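Planning and Budgeting for Automation
Handout 4: Buying a gripper set without regretting it in November
Course notes, Guðlaug Overgaard

Carry on from last week's list. You should have your task sheet filled in by now: what gets picked up, how heavy, how slippery, how often. If your sheet still says "various small items", go back and do it again, because every price you get from here on depends on that line.

1. Start with the awkward objects

I love this part. Suppliers quote for cubes and bottles, and then you get the thing home and want it to lift a necklace! So write down your worst five objects and put them at the top of the request. Chains are splendid for this. They sag, they tangle, they slide through a gap you could swear was closed. A smooth round bangle is a very different job: stiff, glossy, and all the holding is done by a small patch of pad. If you plan to work with two grippers at once, say so, and say which objects each one will be holding. 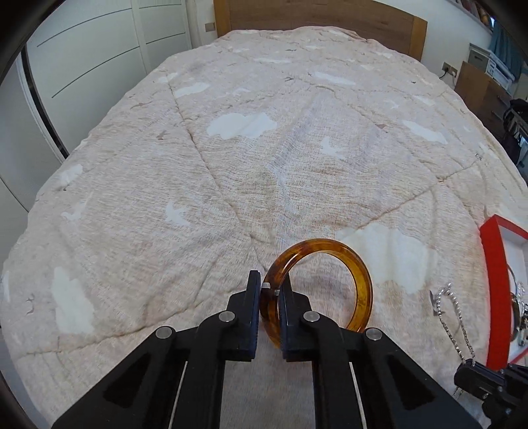 Sigrún Vestergaard wrote back on the draft of this section that she would put the pads above the objects in the list. Her group priced the grippers to the penny and left the pads out altogether, then had to find the money from the travel line. She would also ask every supplier whether pads are sold singly or only as a full set.

Fair point, and I've added pads to the template. Which brings us to the budget itself.

2. Three pots of money

Pot A is the purchase: grippers, mounts, cables, spare pads. Pot B is everything that wears or breaks. Pot C is time, meaning the hours people spend setting up, tidying the objects and starting again. Pot C is nearly always the biggest and nearly always missing.

Worked figures for the class exercise (all in euros):

Purkusia, one gripper with mount: 827
Zotov, same job, mount not included: ask for the mount price before comparing
Pad set, either maker: 23
Cable and fixings: 97

Two Purkusia grippers, two cable packs and four pad sets come to 1,940. Put 10 per cent on top for the things you forgot and you get 2,134. Do the sum yourself before the seminar, then do it again with Zotov once you have a mount price. Kasprzak only hires out, so that quote goes in a separate column as a monthly cost. Please don't add it to the others!

3. Trial before order

Ask for a loan set. Most firms will say yes if you name a date and send it back clean. Use your own objects and a soft surface as well as a hard one — a quilt gives way under the fingers and a bench doesn't, and you want to know about both before you sign. Keep the objects together in something shallow with an open top, so that the fingers can come in from the side as well as from above. Pick each one up, move it, put it down, and write down how long it took.

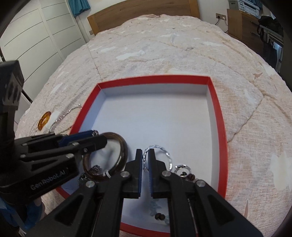 Do the whole round again with a different person. If the second person's times are far worse than the first's, you need training hours in Pot C, and it's much nicer to learn that from a loan set than from your own.

4. Upkeep

Meltenance is the upkeep sheet we share on this course (yes, the name started as a typing mistake and stuck). One row per gripper: date bought, pads changed, pins checked, anything loose. Fill it in from the first day. A year of rows gives you a real number for Pot B, and next year's budget almost writes itself — I find that very satisfying.

For the seminar
Bring your worst five objects, in a bag, labelled.
Bring one quote with the mount price shown.
Read the hire terms in the Kasprzak sheet, second page only.
Pairs as before.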